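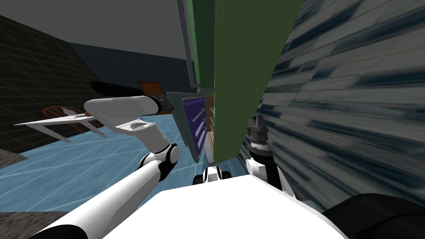

Right arm wedged between cabinet and wall, protective stop on every retry

Board: Simulation and Motion Planning
Started March 30, 2020

torque_ripple
Dual-arm mobile manipulator in simulation, cabinet opening task. The cabinet is the tall green one from the Weverlow kitchen set, placed close to a textured wall. The planner is Junel with default settings apart from the seed, which is fixed at 1497.

The left arm behaves. The right arm goes up beside the panel, on the wall side, and then the controller reports a joint limit on the wrist and a contact force over threshold in the same step. Protective stop. I clear it, the planner retries, and it stops again at the same place. I let it go through 12 retries overnight and the log is the same 12 times.

We plan to run this sequence on hardware in September, so I would like to know whether the fault is in the plan, the scene or the controller.

gridfloor
What is the collision geometry on the wall? The visual mesh means nothing here. If the wall was imported as a single convex hull, the solver may see a surface well in front of the one being drawn.

torque_ripple
Box primitive, exported along with the room. I have not overlaid it on the visual mesh. Camera view with the arms raised:

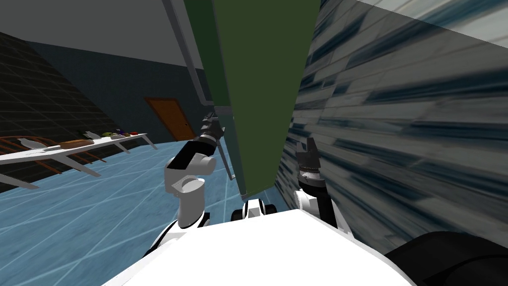 Re: Re: Right arm wedged between cabinet and wall

pinchpoint
I don't think this is a geometry problem. You have a gripper in the gap between a cabinet panel and a wall. Even with perfect meshes there is very little clearance, and any tracking error becomes a contact. The stop is doing its job. The fault is that the planner was allowed to put the arm there at all.

gridfloor
Disagree in part. A planner with a correct collision model and a sane padding value would have rejected that goal. Either the padding is zero or the model is wrong. Both are faults in the setup and both can be checked in a few minutes.

torque_ripple
Padding on the right gripper was set to zero in the Prindumari config I inherited. I raised it to 9 mm and the planner now fails with "no valid goal state" before it moves. The contact is gone, but so is the task.

pinchpoint
That is the correct result. Open the cabinet with the left arm and park the right one.

servo_drift
Parking the right arm hides the second problem. Look at the order of events. OP says joint limit and contact force in the same step. In a plain collision I would expect the force to climb over several steps first. When both show up together, I check whether the wrist has gone to the wrong inverse kinematics branch. It swings the long way around and meets the limit and the wall together. We had this on the Pasaribu cell with a different arm. Two solutions for one pose, and the solver picked by seed.

gridfloor
Easy to test. Change the seed and put the padding back to zero.

torque_ripple
Done. I ran two other seeds at zero padding. With one of them the joint limit error is gone and I only get the contact. With the other I get both again. So servo_drift is right about the wrist, and pinchpoint is right that the pose is bad in any case.

I also drew the collision shapes over the scene. The wall box sits slightly proud of the visual wall — not by much, but the gap was narrow to begin with. The panel matches.

For anyone comparing setups, this is the same scene from another moment in the run. The handle bar is near the lower left corner of the panel, which is the side the left arm works on.
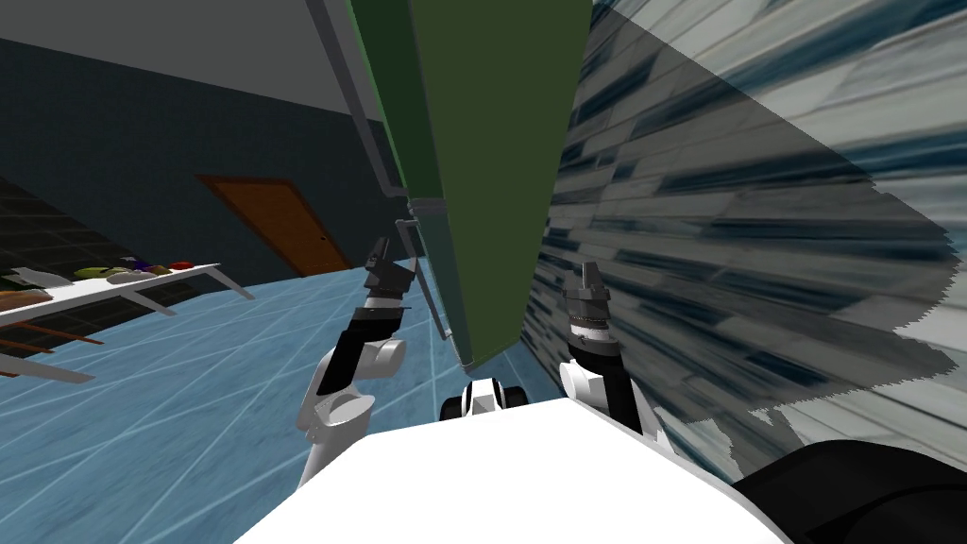 The right arm target was a bracing pose against the panel, carried over from a scene where the cabinet stood in open floor. When the cabinet was moved, the target moved with it, and the wall was never part of that calculation. I am removing the brace and keeping the 9 mm padding.

servo_drift
Add a joint-space cost on the wrist as well, or a seed state near your rest pose. Otherwise the branch flip will come back in some other task.

pinchpoint
And please don't raise the force threshold to get past the stop. I have seen people do that in simulation and then copy the config to the real controller.

torque_ripple
Threshold has not been touched. It is the hardware value.

gridfloor
I would still fix the wall box. If the simulated wall is off, you can't trust any clearance number you take from that room, for either arm.

pinchpoint
If it is proud of the wall, it errs on the safe side. I would leave it.

gridfloor
On that face, yes. If the box is shifted and the size is right, the opposite face is wrong in the other direction. Check both before you leave it.

torque_ripple
Will check the far face and post the offsets. Leaving the thread open until then.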